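3.2 Footwear at the entry

Shoes made up the largest single group of loose objects in the homes we visited. Of the 1000 items logged near an entry door, 714 were shoes, boots, sandals or slippers. The remainder was mostly bags, mail and outdoor clothing. We treat footwear separately in this section for that reason, and also because the rules people described to us for shoes were firmer than the rules for anything else they put down on arriving home.

The 62 households were spread over two neighborhoods, Timness and Magbanua. Homes in Timness usually had a separate hall with a door at each end. In Magbanua the front door more often opened straight into the living room, and shoes were kept on a mat, a low shelf or the bottom step of the stairs. Visits began in September and each home was seen twice. Residents were asked not to tidy before we came, although several told us that they had done so anyway — usually by pushing shoes under a bench.

We coded each shoe by type, by position (upright, on its side, or upside down) and by the state of its fastening. Position turned out to be the easiest of the three to agree on. Fastening was harder. A lace can be untied but still pulled tight through the eyelets, and a shoe in that state is ready to be kicked off but not ready to be put on. We settled on three codes: tied, untied and snug, untied and loose. Low-top sneakers fell under all three, while boots were nearly always loose. Slip-on shoes were left out of the fastening counts.

Sneakers were also the type for which residents gave the most detail about care. They spoke about the heel first. A padded collar that has been stepped on many times loses its shape, and a number of parents said they checked their children's shoes for this before buying the next size. Light-colored pairs had their own habits attached to them, such as being wiped at the sole edge or kept off the mat where wet boots stood. Figure 4 shows an off-white low-top with a yellow heel panel, coded as on its side, untied and loose. 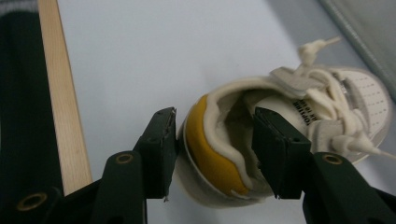 Why should laces be loosened before a sneaker is put away? Loose laces let the tongue lift and the collar open, so the foot can go in next time without the heel being crushed.

Most residents knew this advice and few followed it. In interviews, the common reason given was time: people came in with their hands full and pushed one shoe off with the toe of the other. Shoes removed this way tended to end up on their side and some distance from their partner. In 21 homes we found at least one pair split between two rooms. The residents did not regard this as untidy so long as both shoes were inside the house, and one told us that a pair was only lost when it was needed.

Storage furniture made less difference than we had expected. The Jadier rack, a two-tier model supplied to half of the households for the length of the study, was used every day in most homes but mainly for shoes that were out of season. The pairs in daily wear stayed on the floor in front of it. Homes given the Asel tray, a flat tray with a raised rim, kept more of their daily pairs inside its edges — a result we put down to height, as a tray on the floor can be reached without bending. Children's shoes showed the same pattern, with one exception: where a hook or cubby carried the child's name, shoes were placed there even when the adults' shoes were not.

We return to the question of labels in section 3.4, together with the findings for coats and school bags.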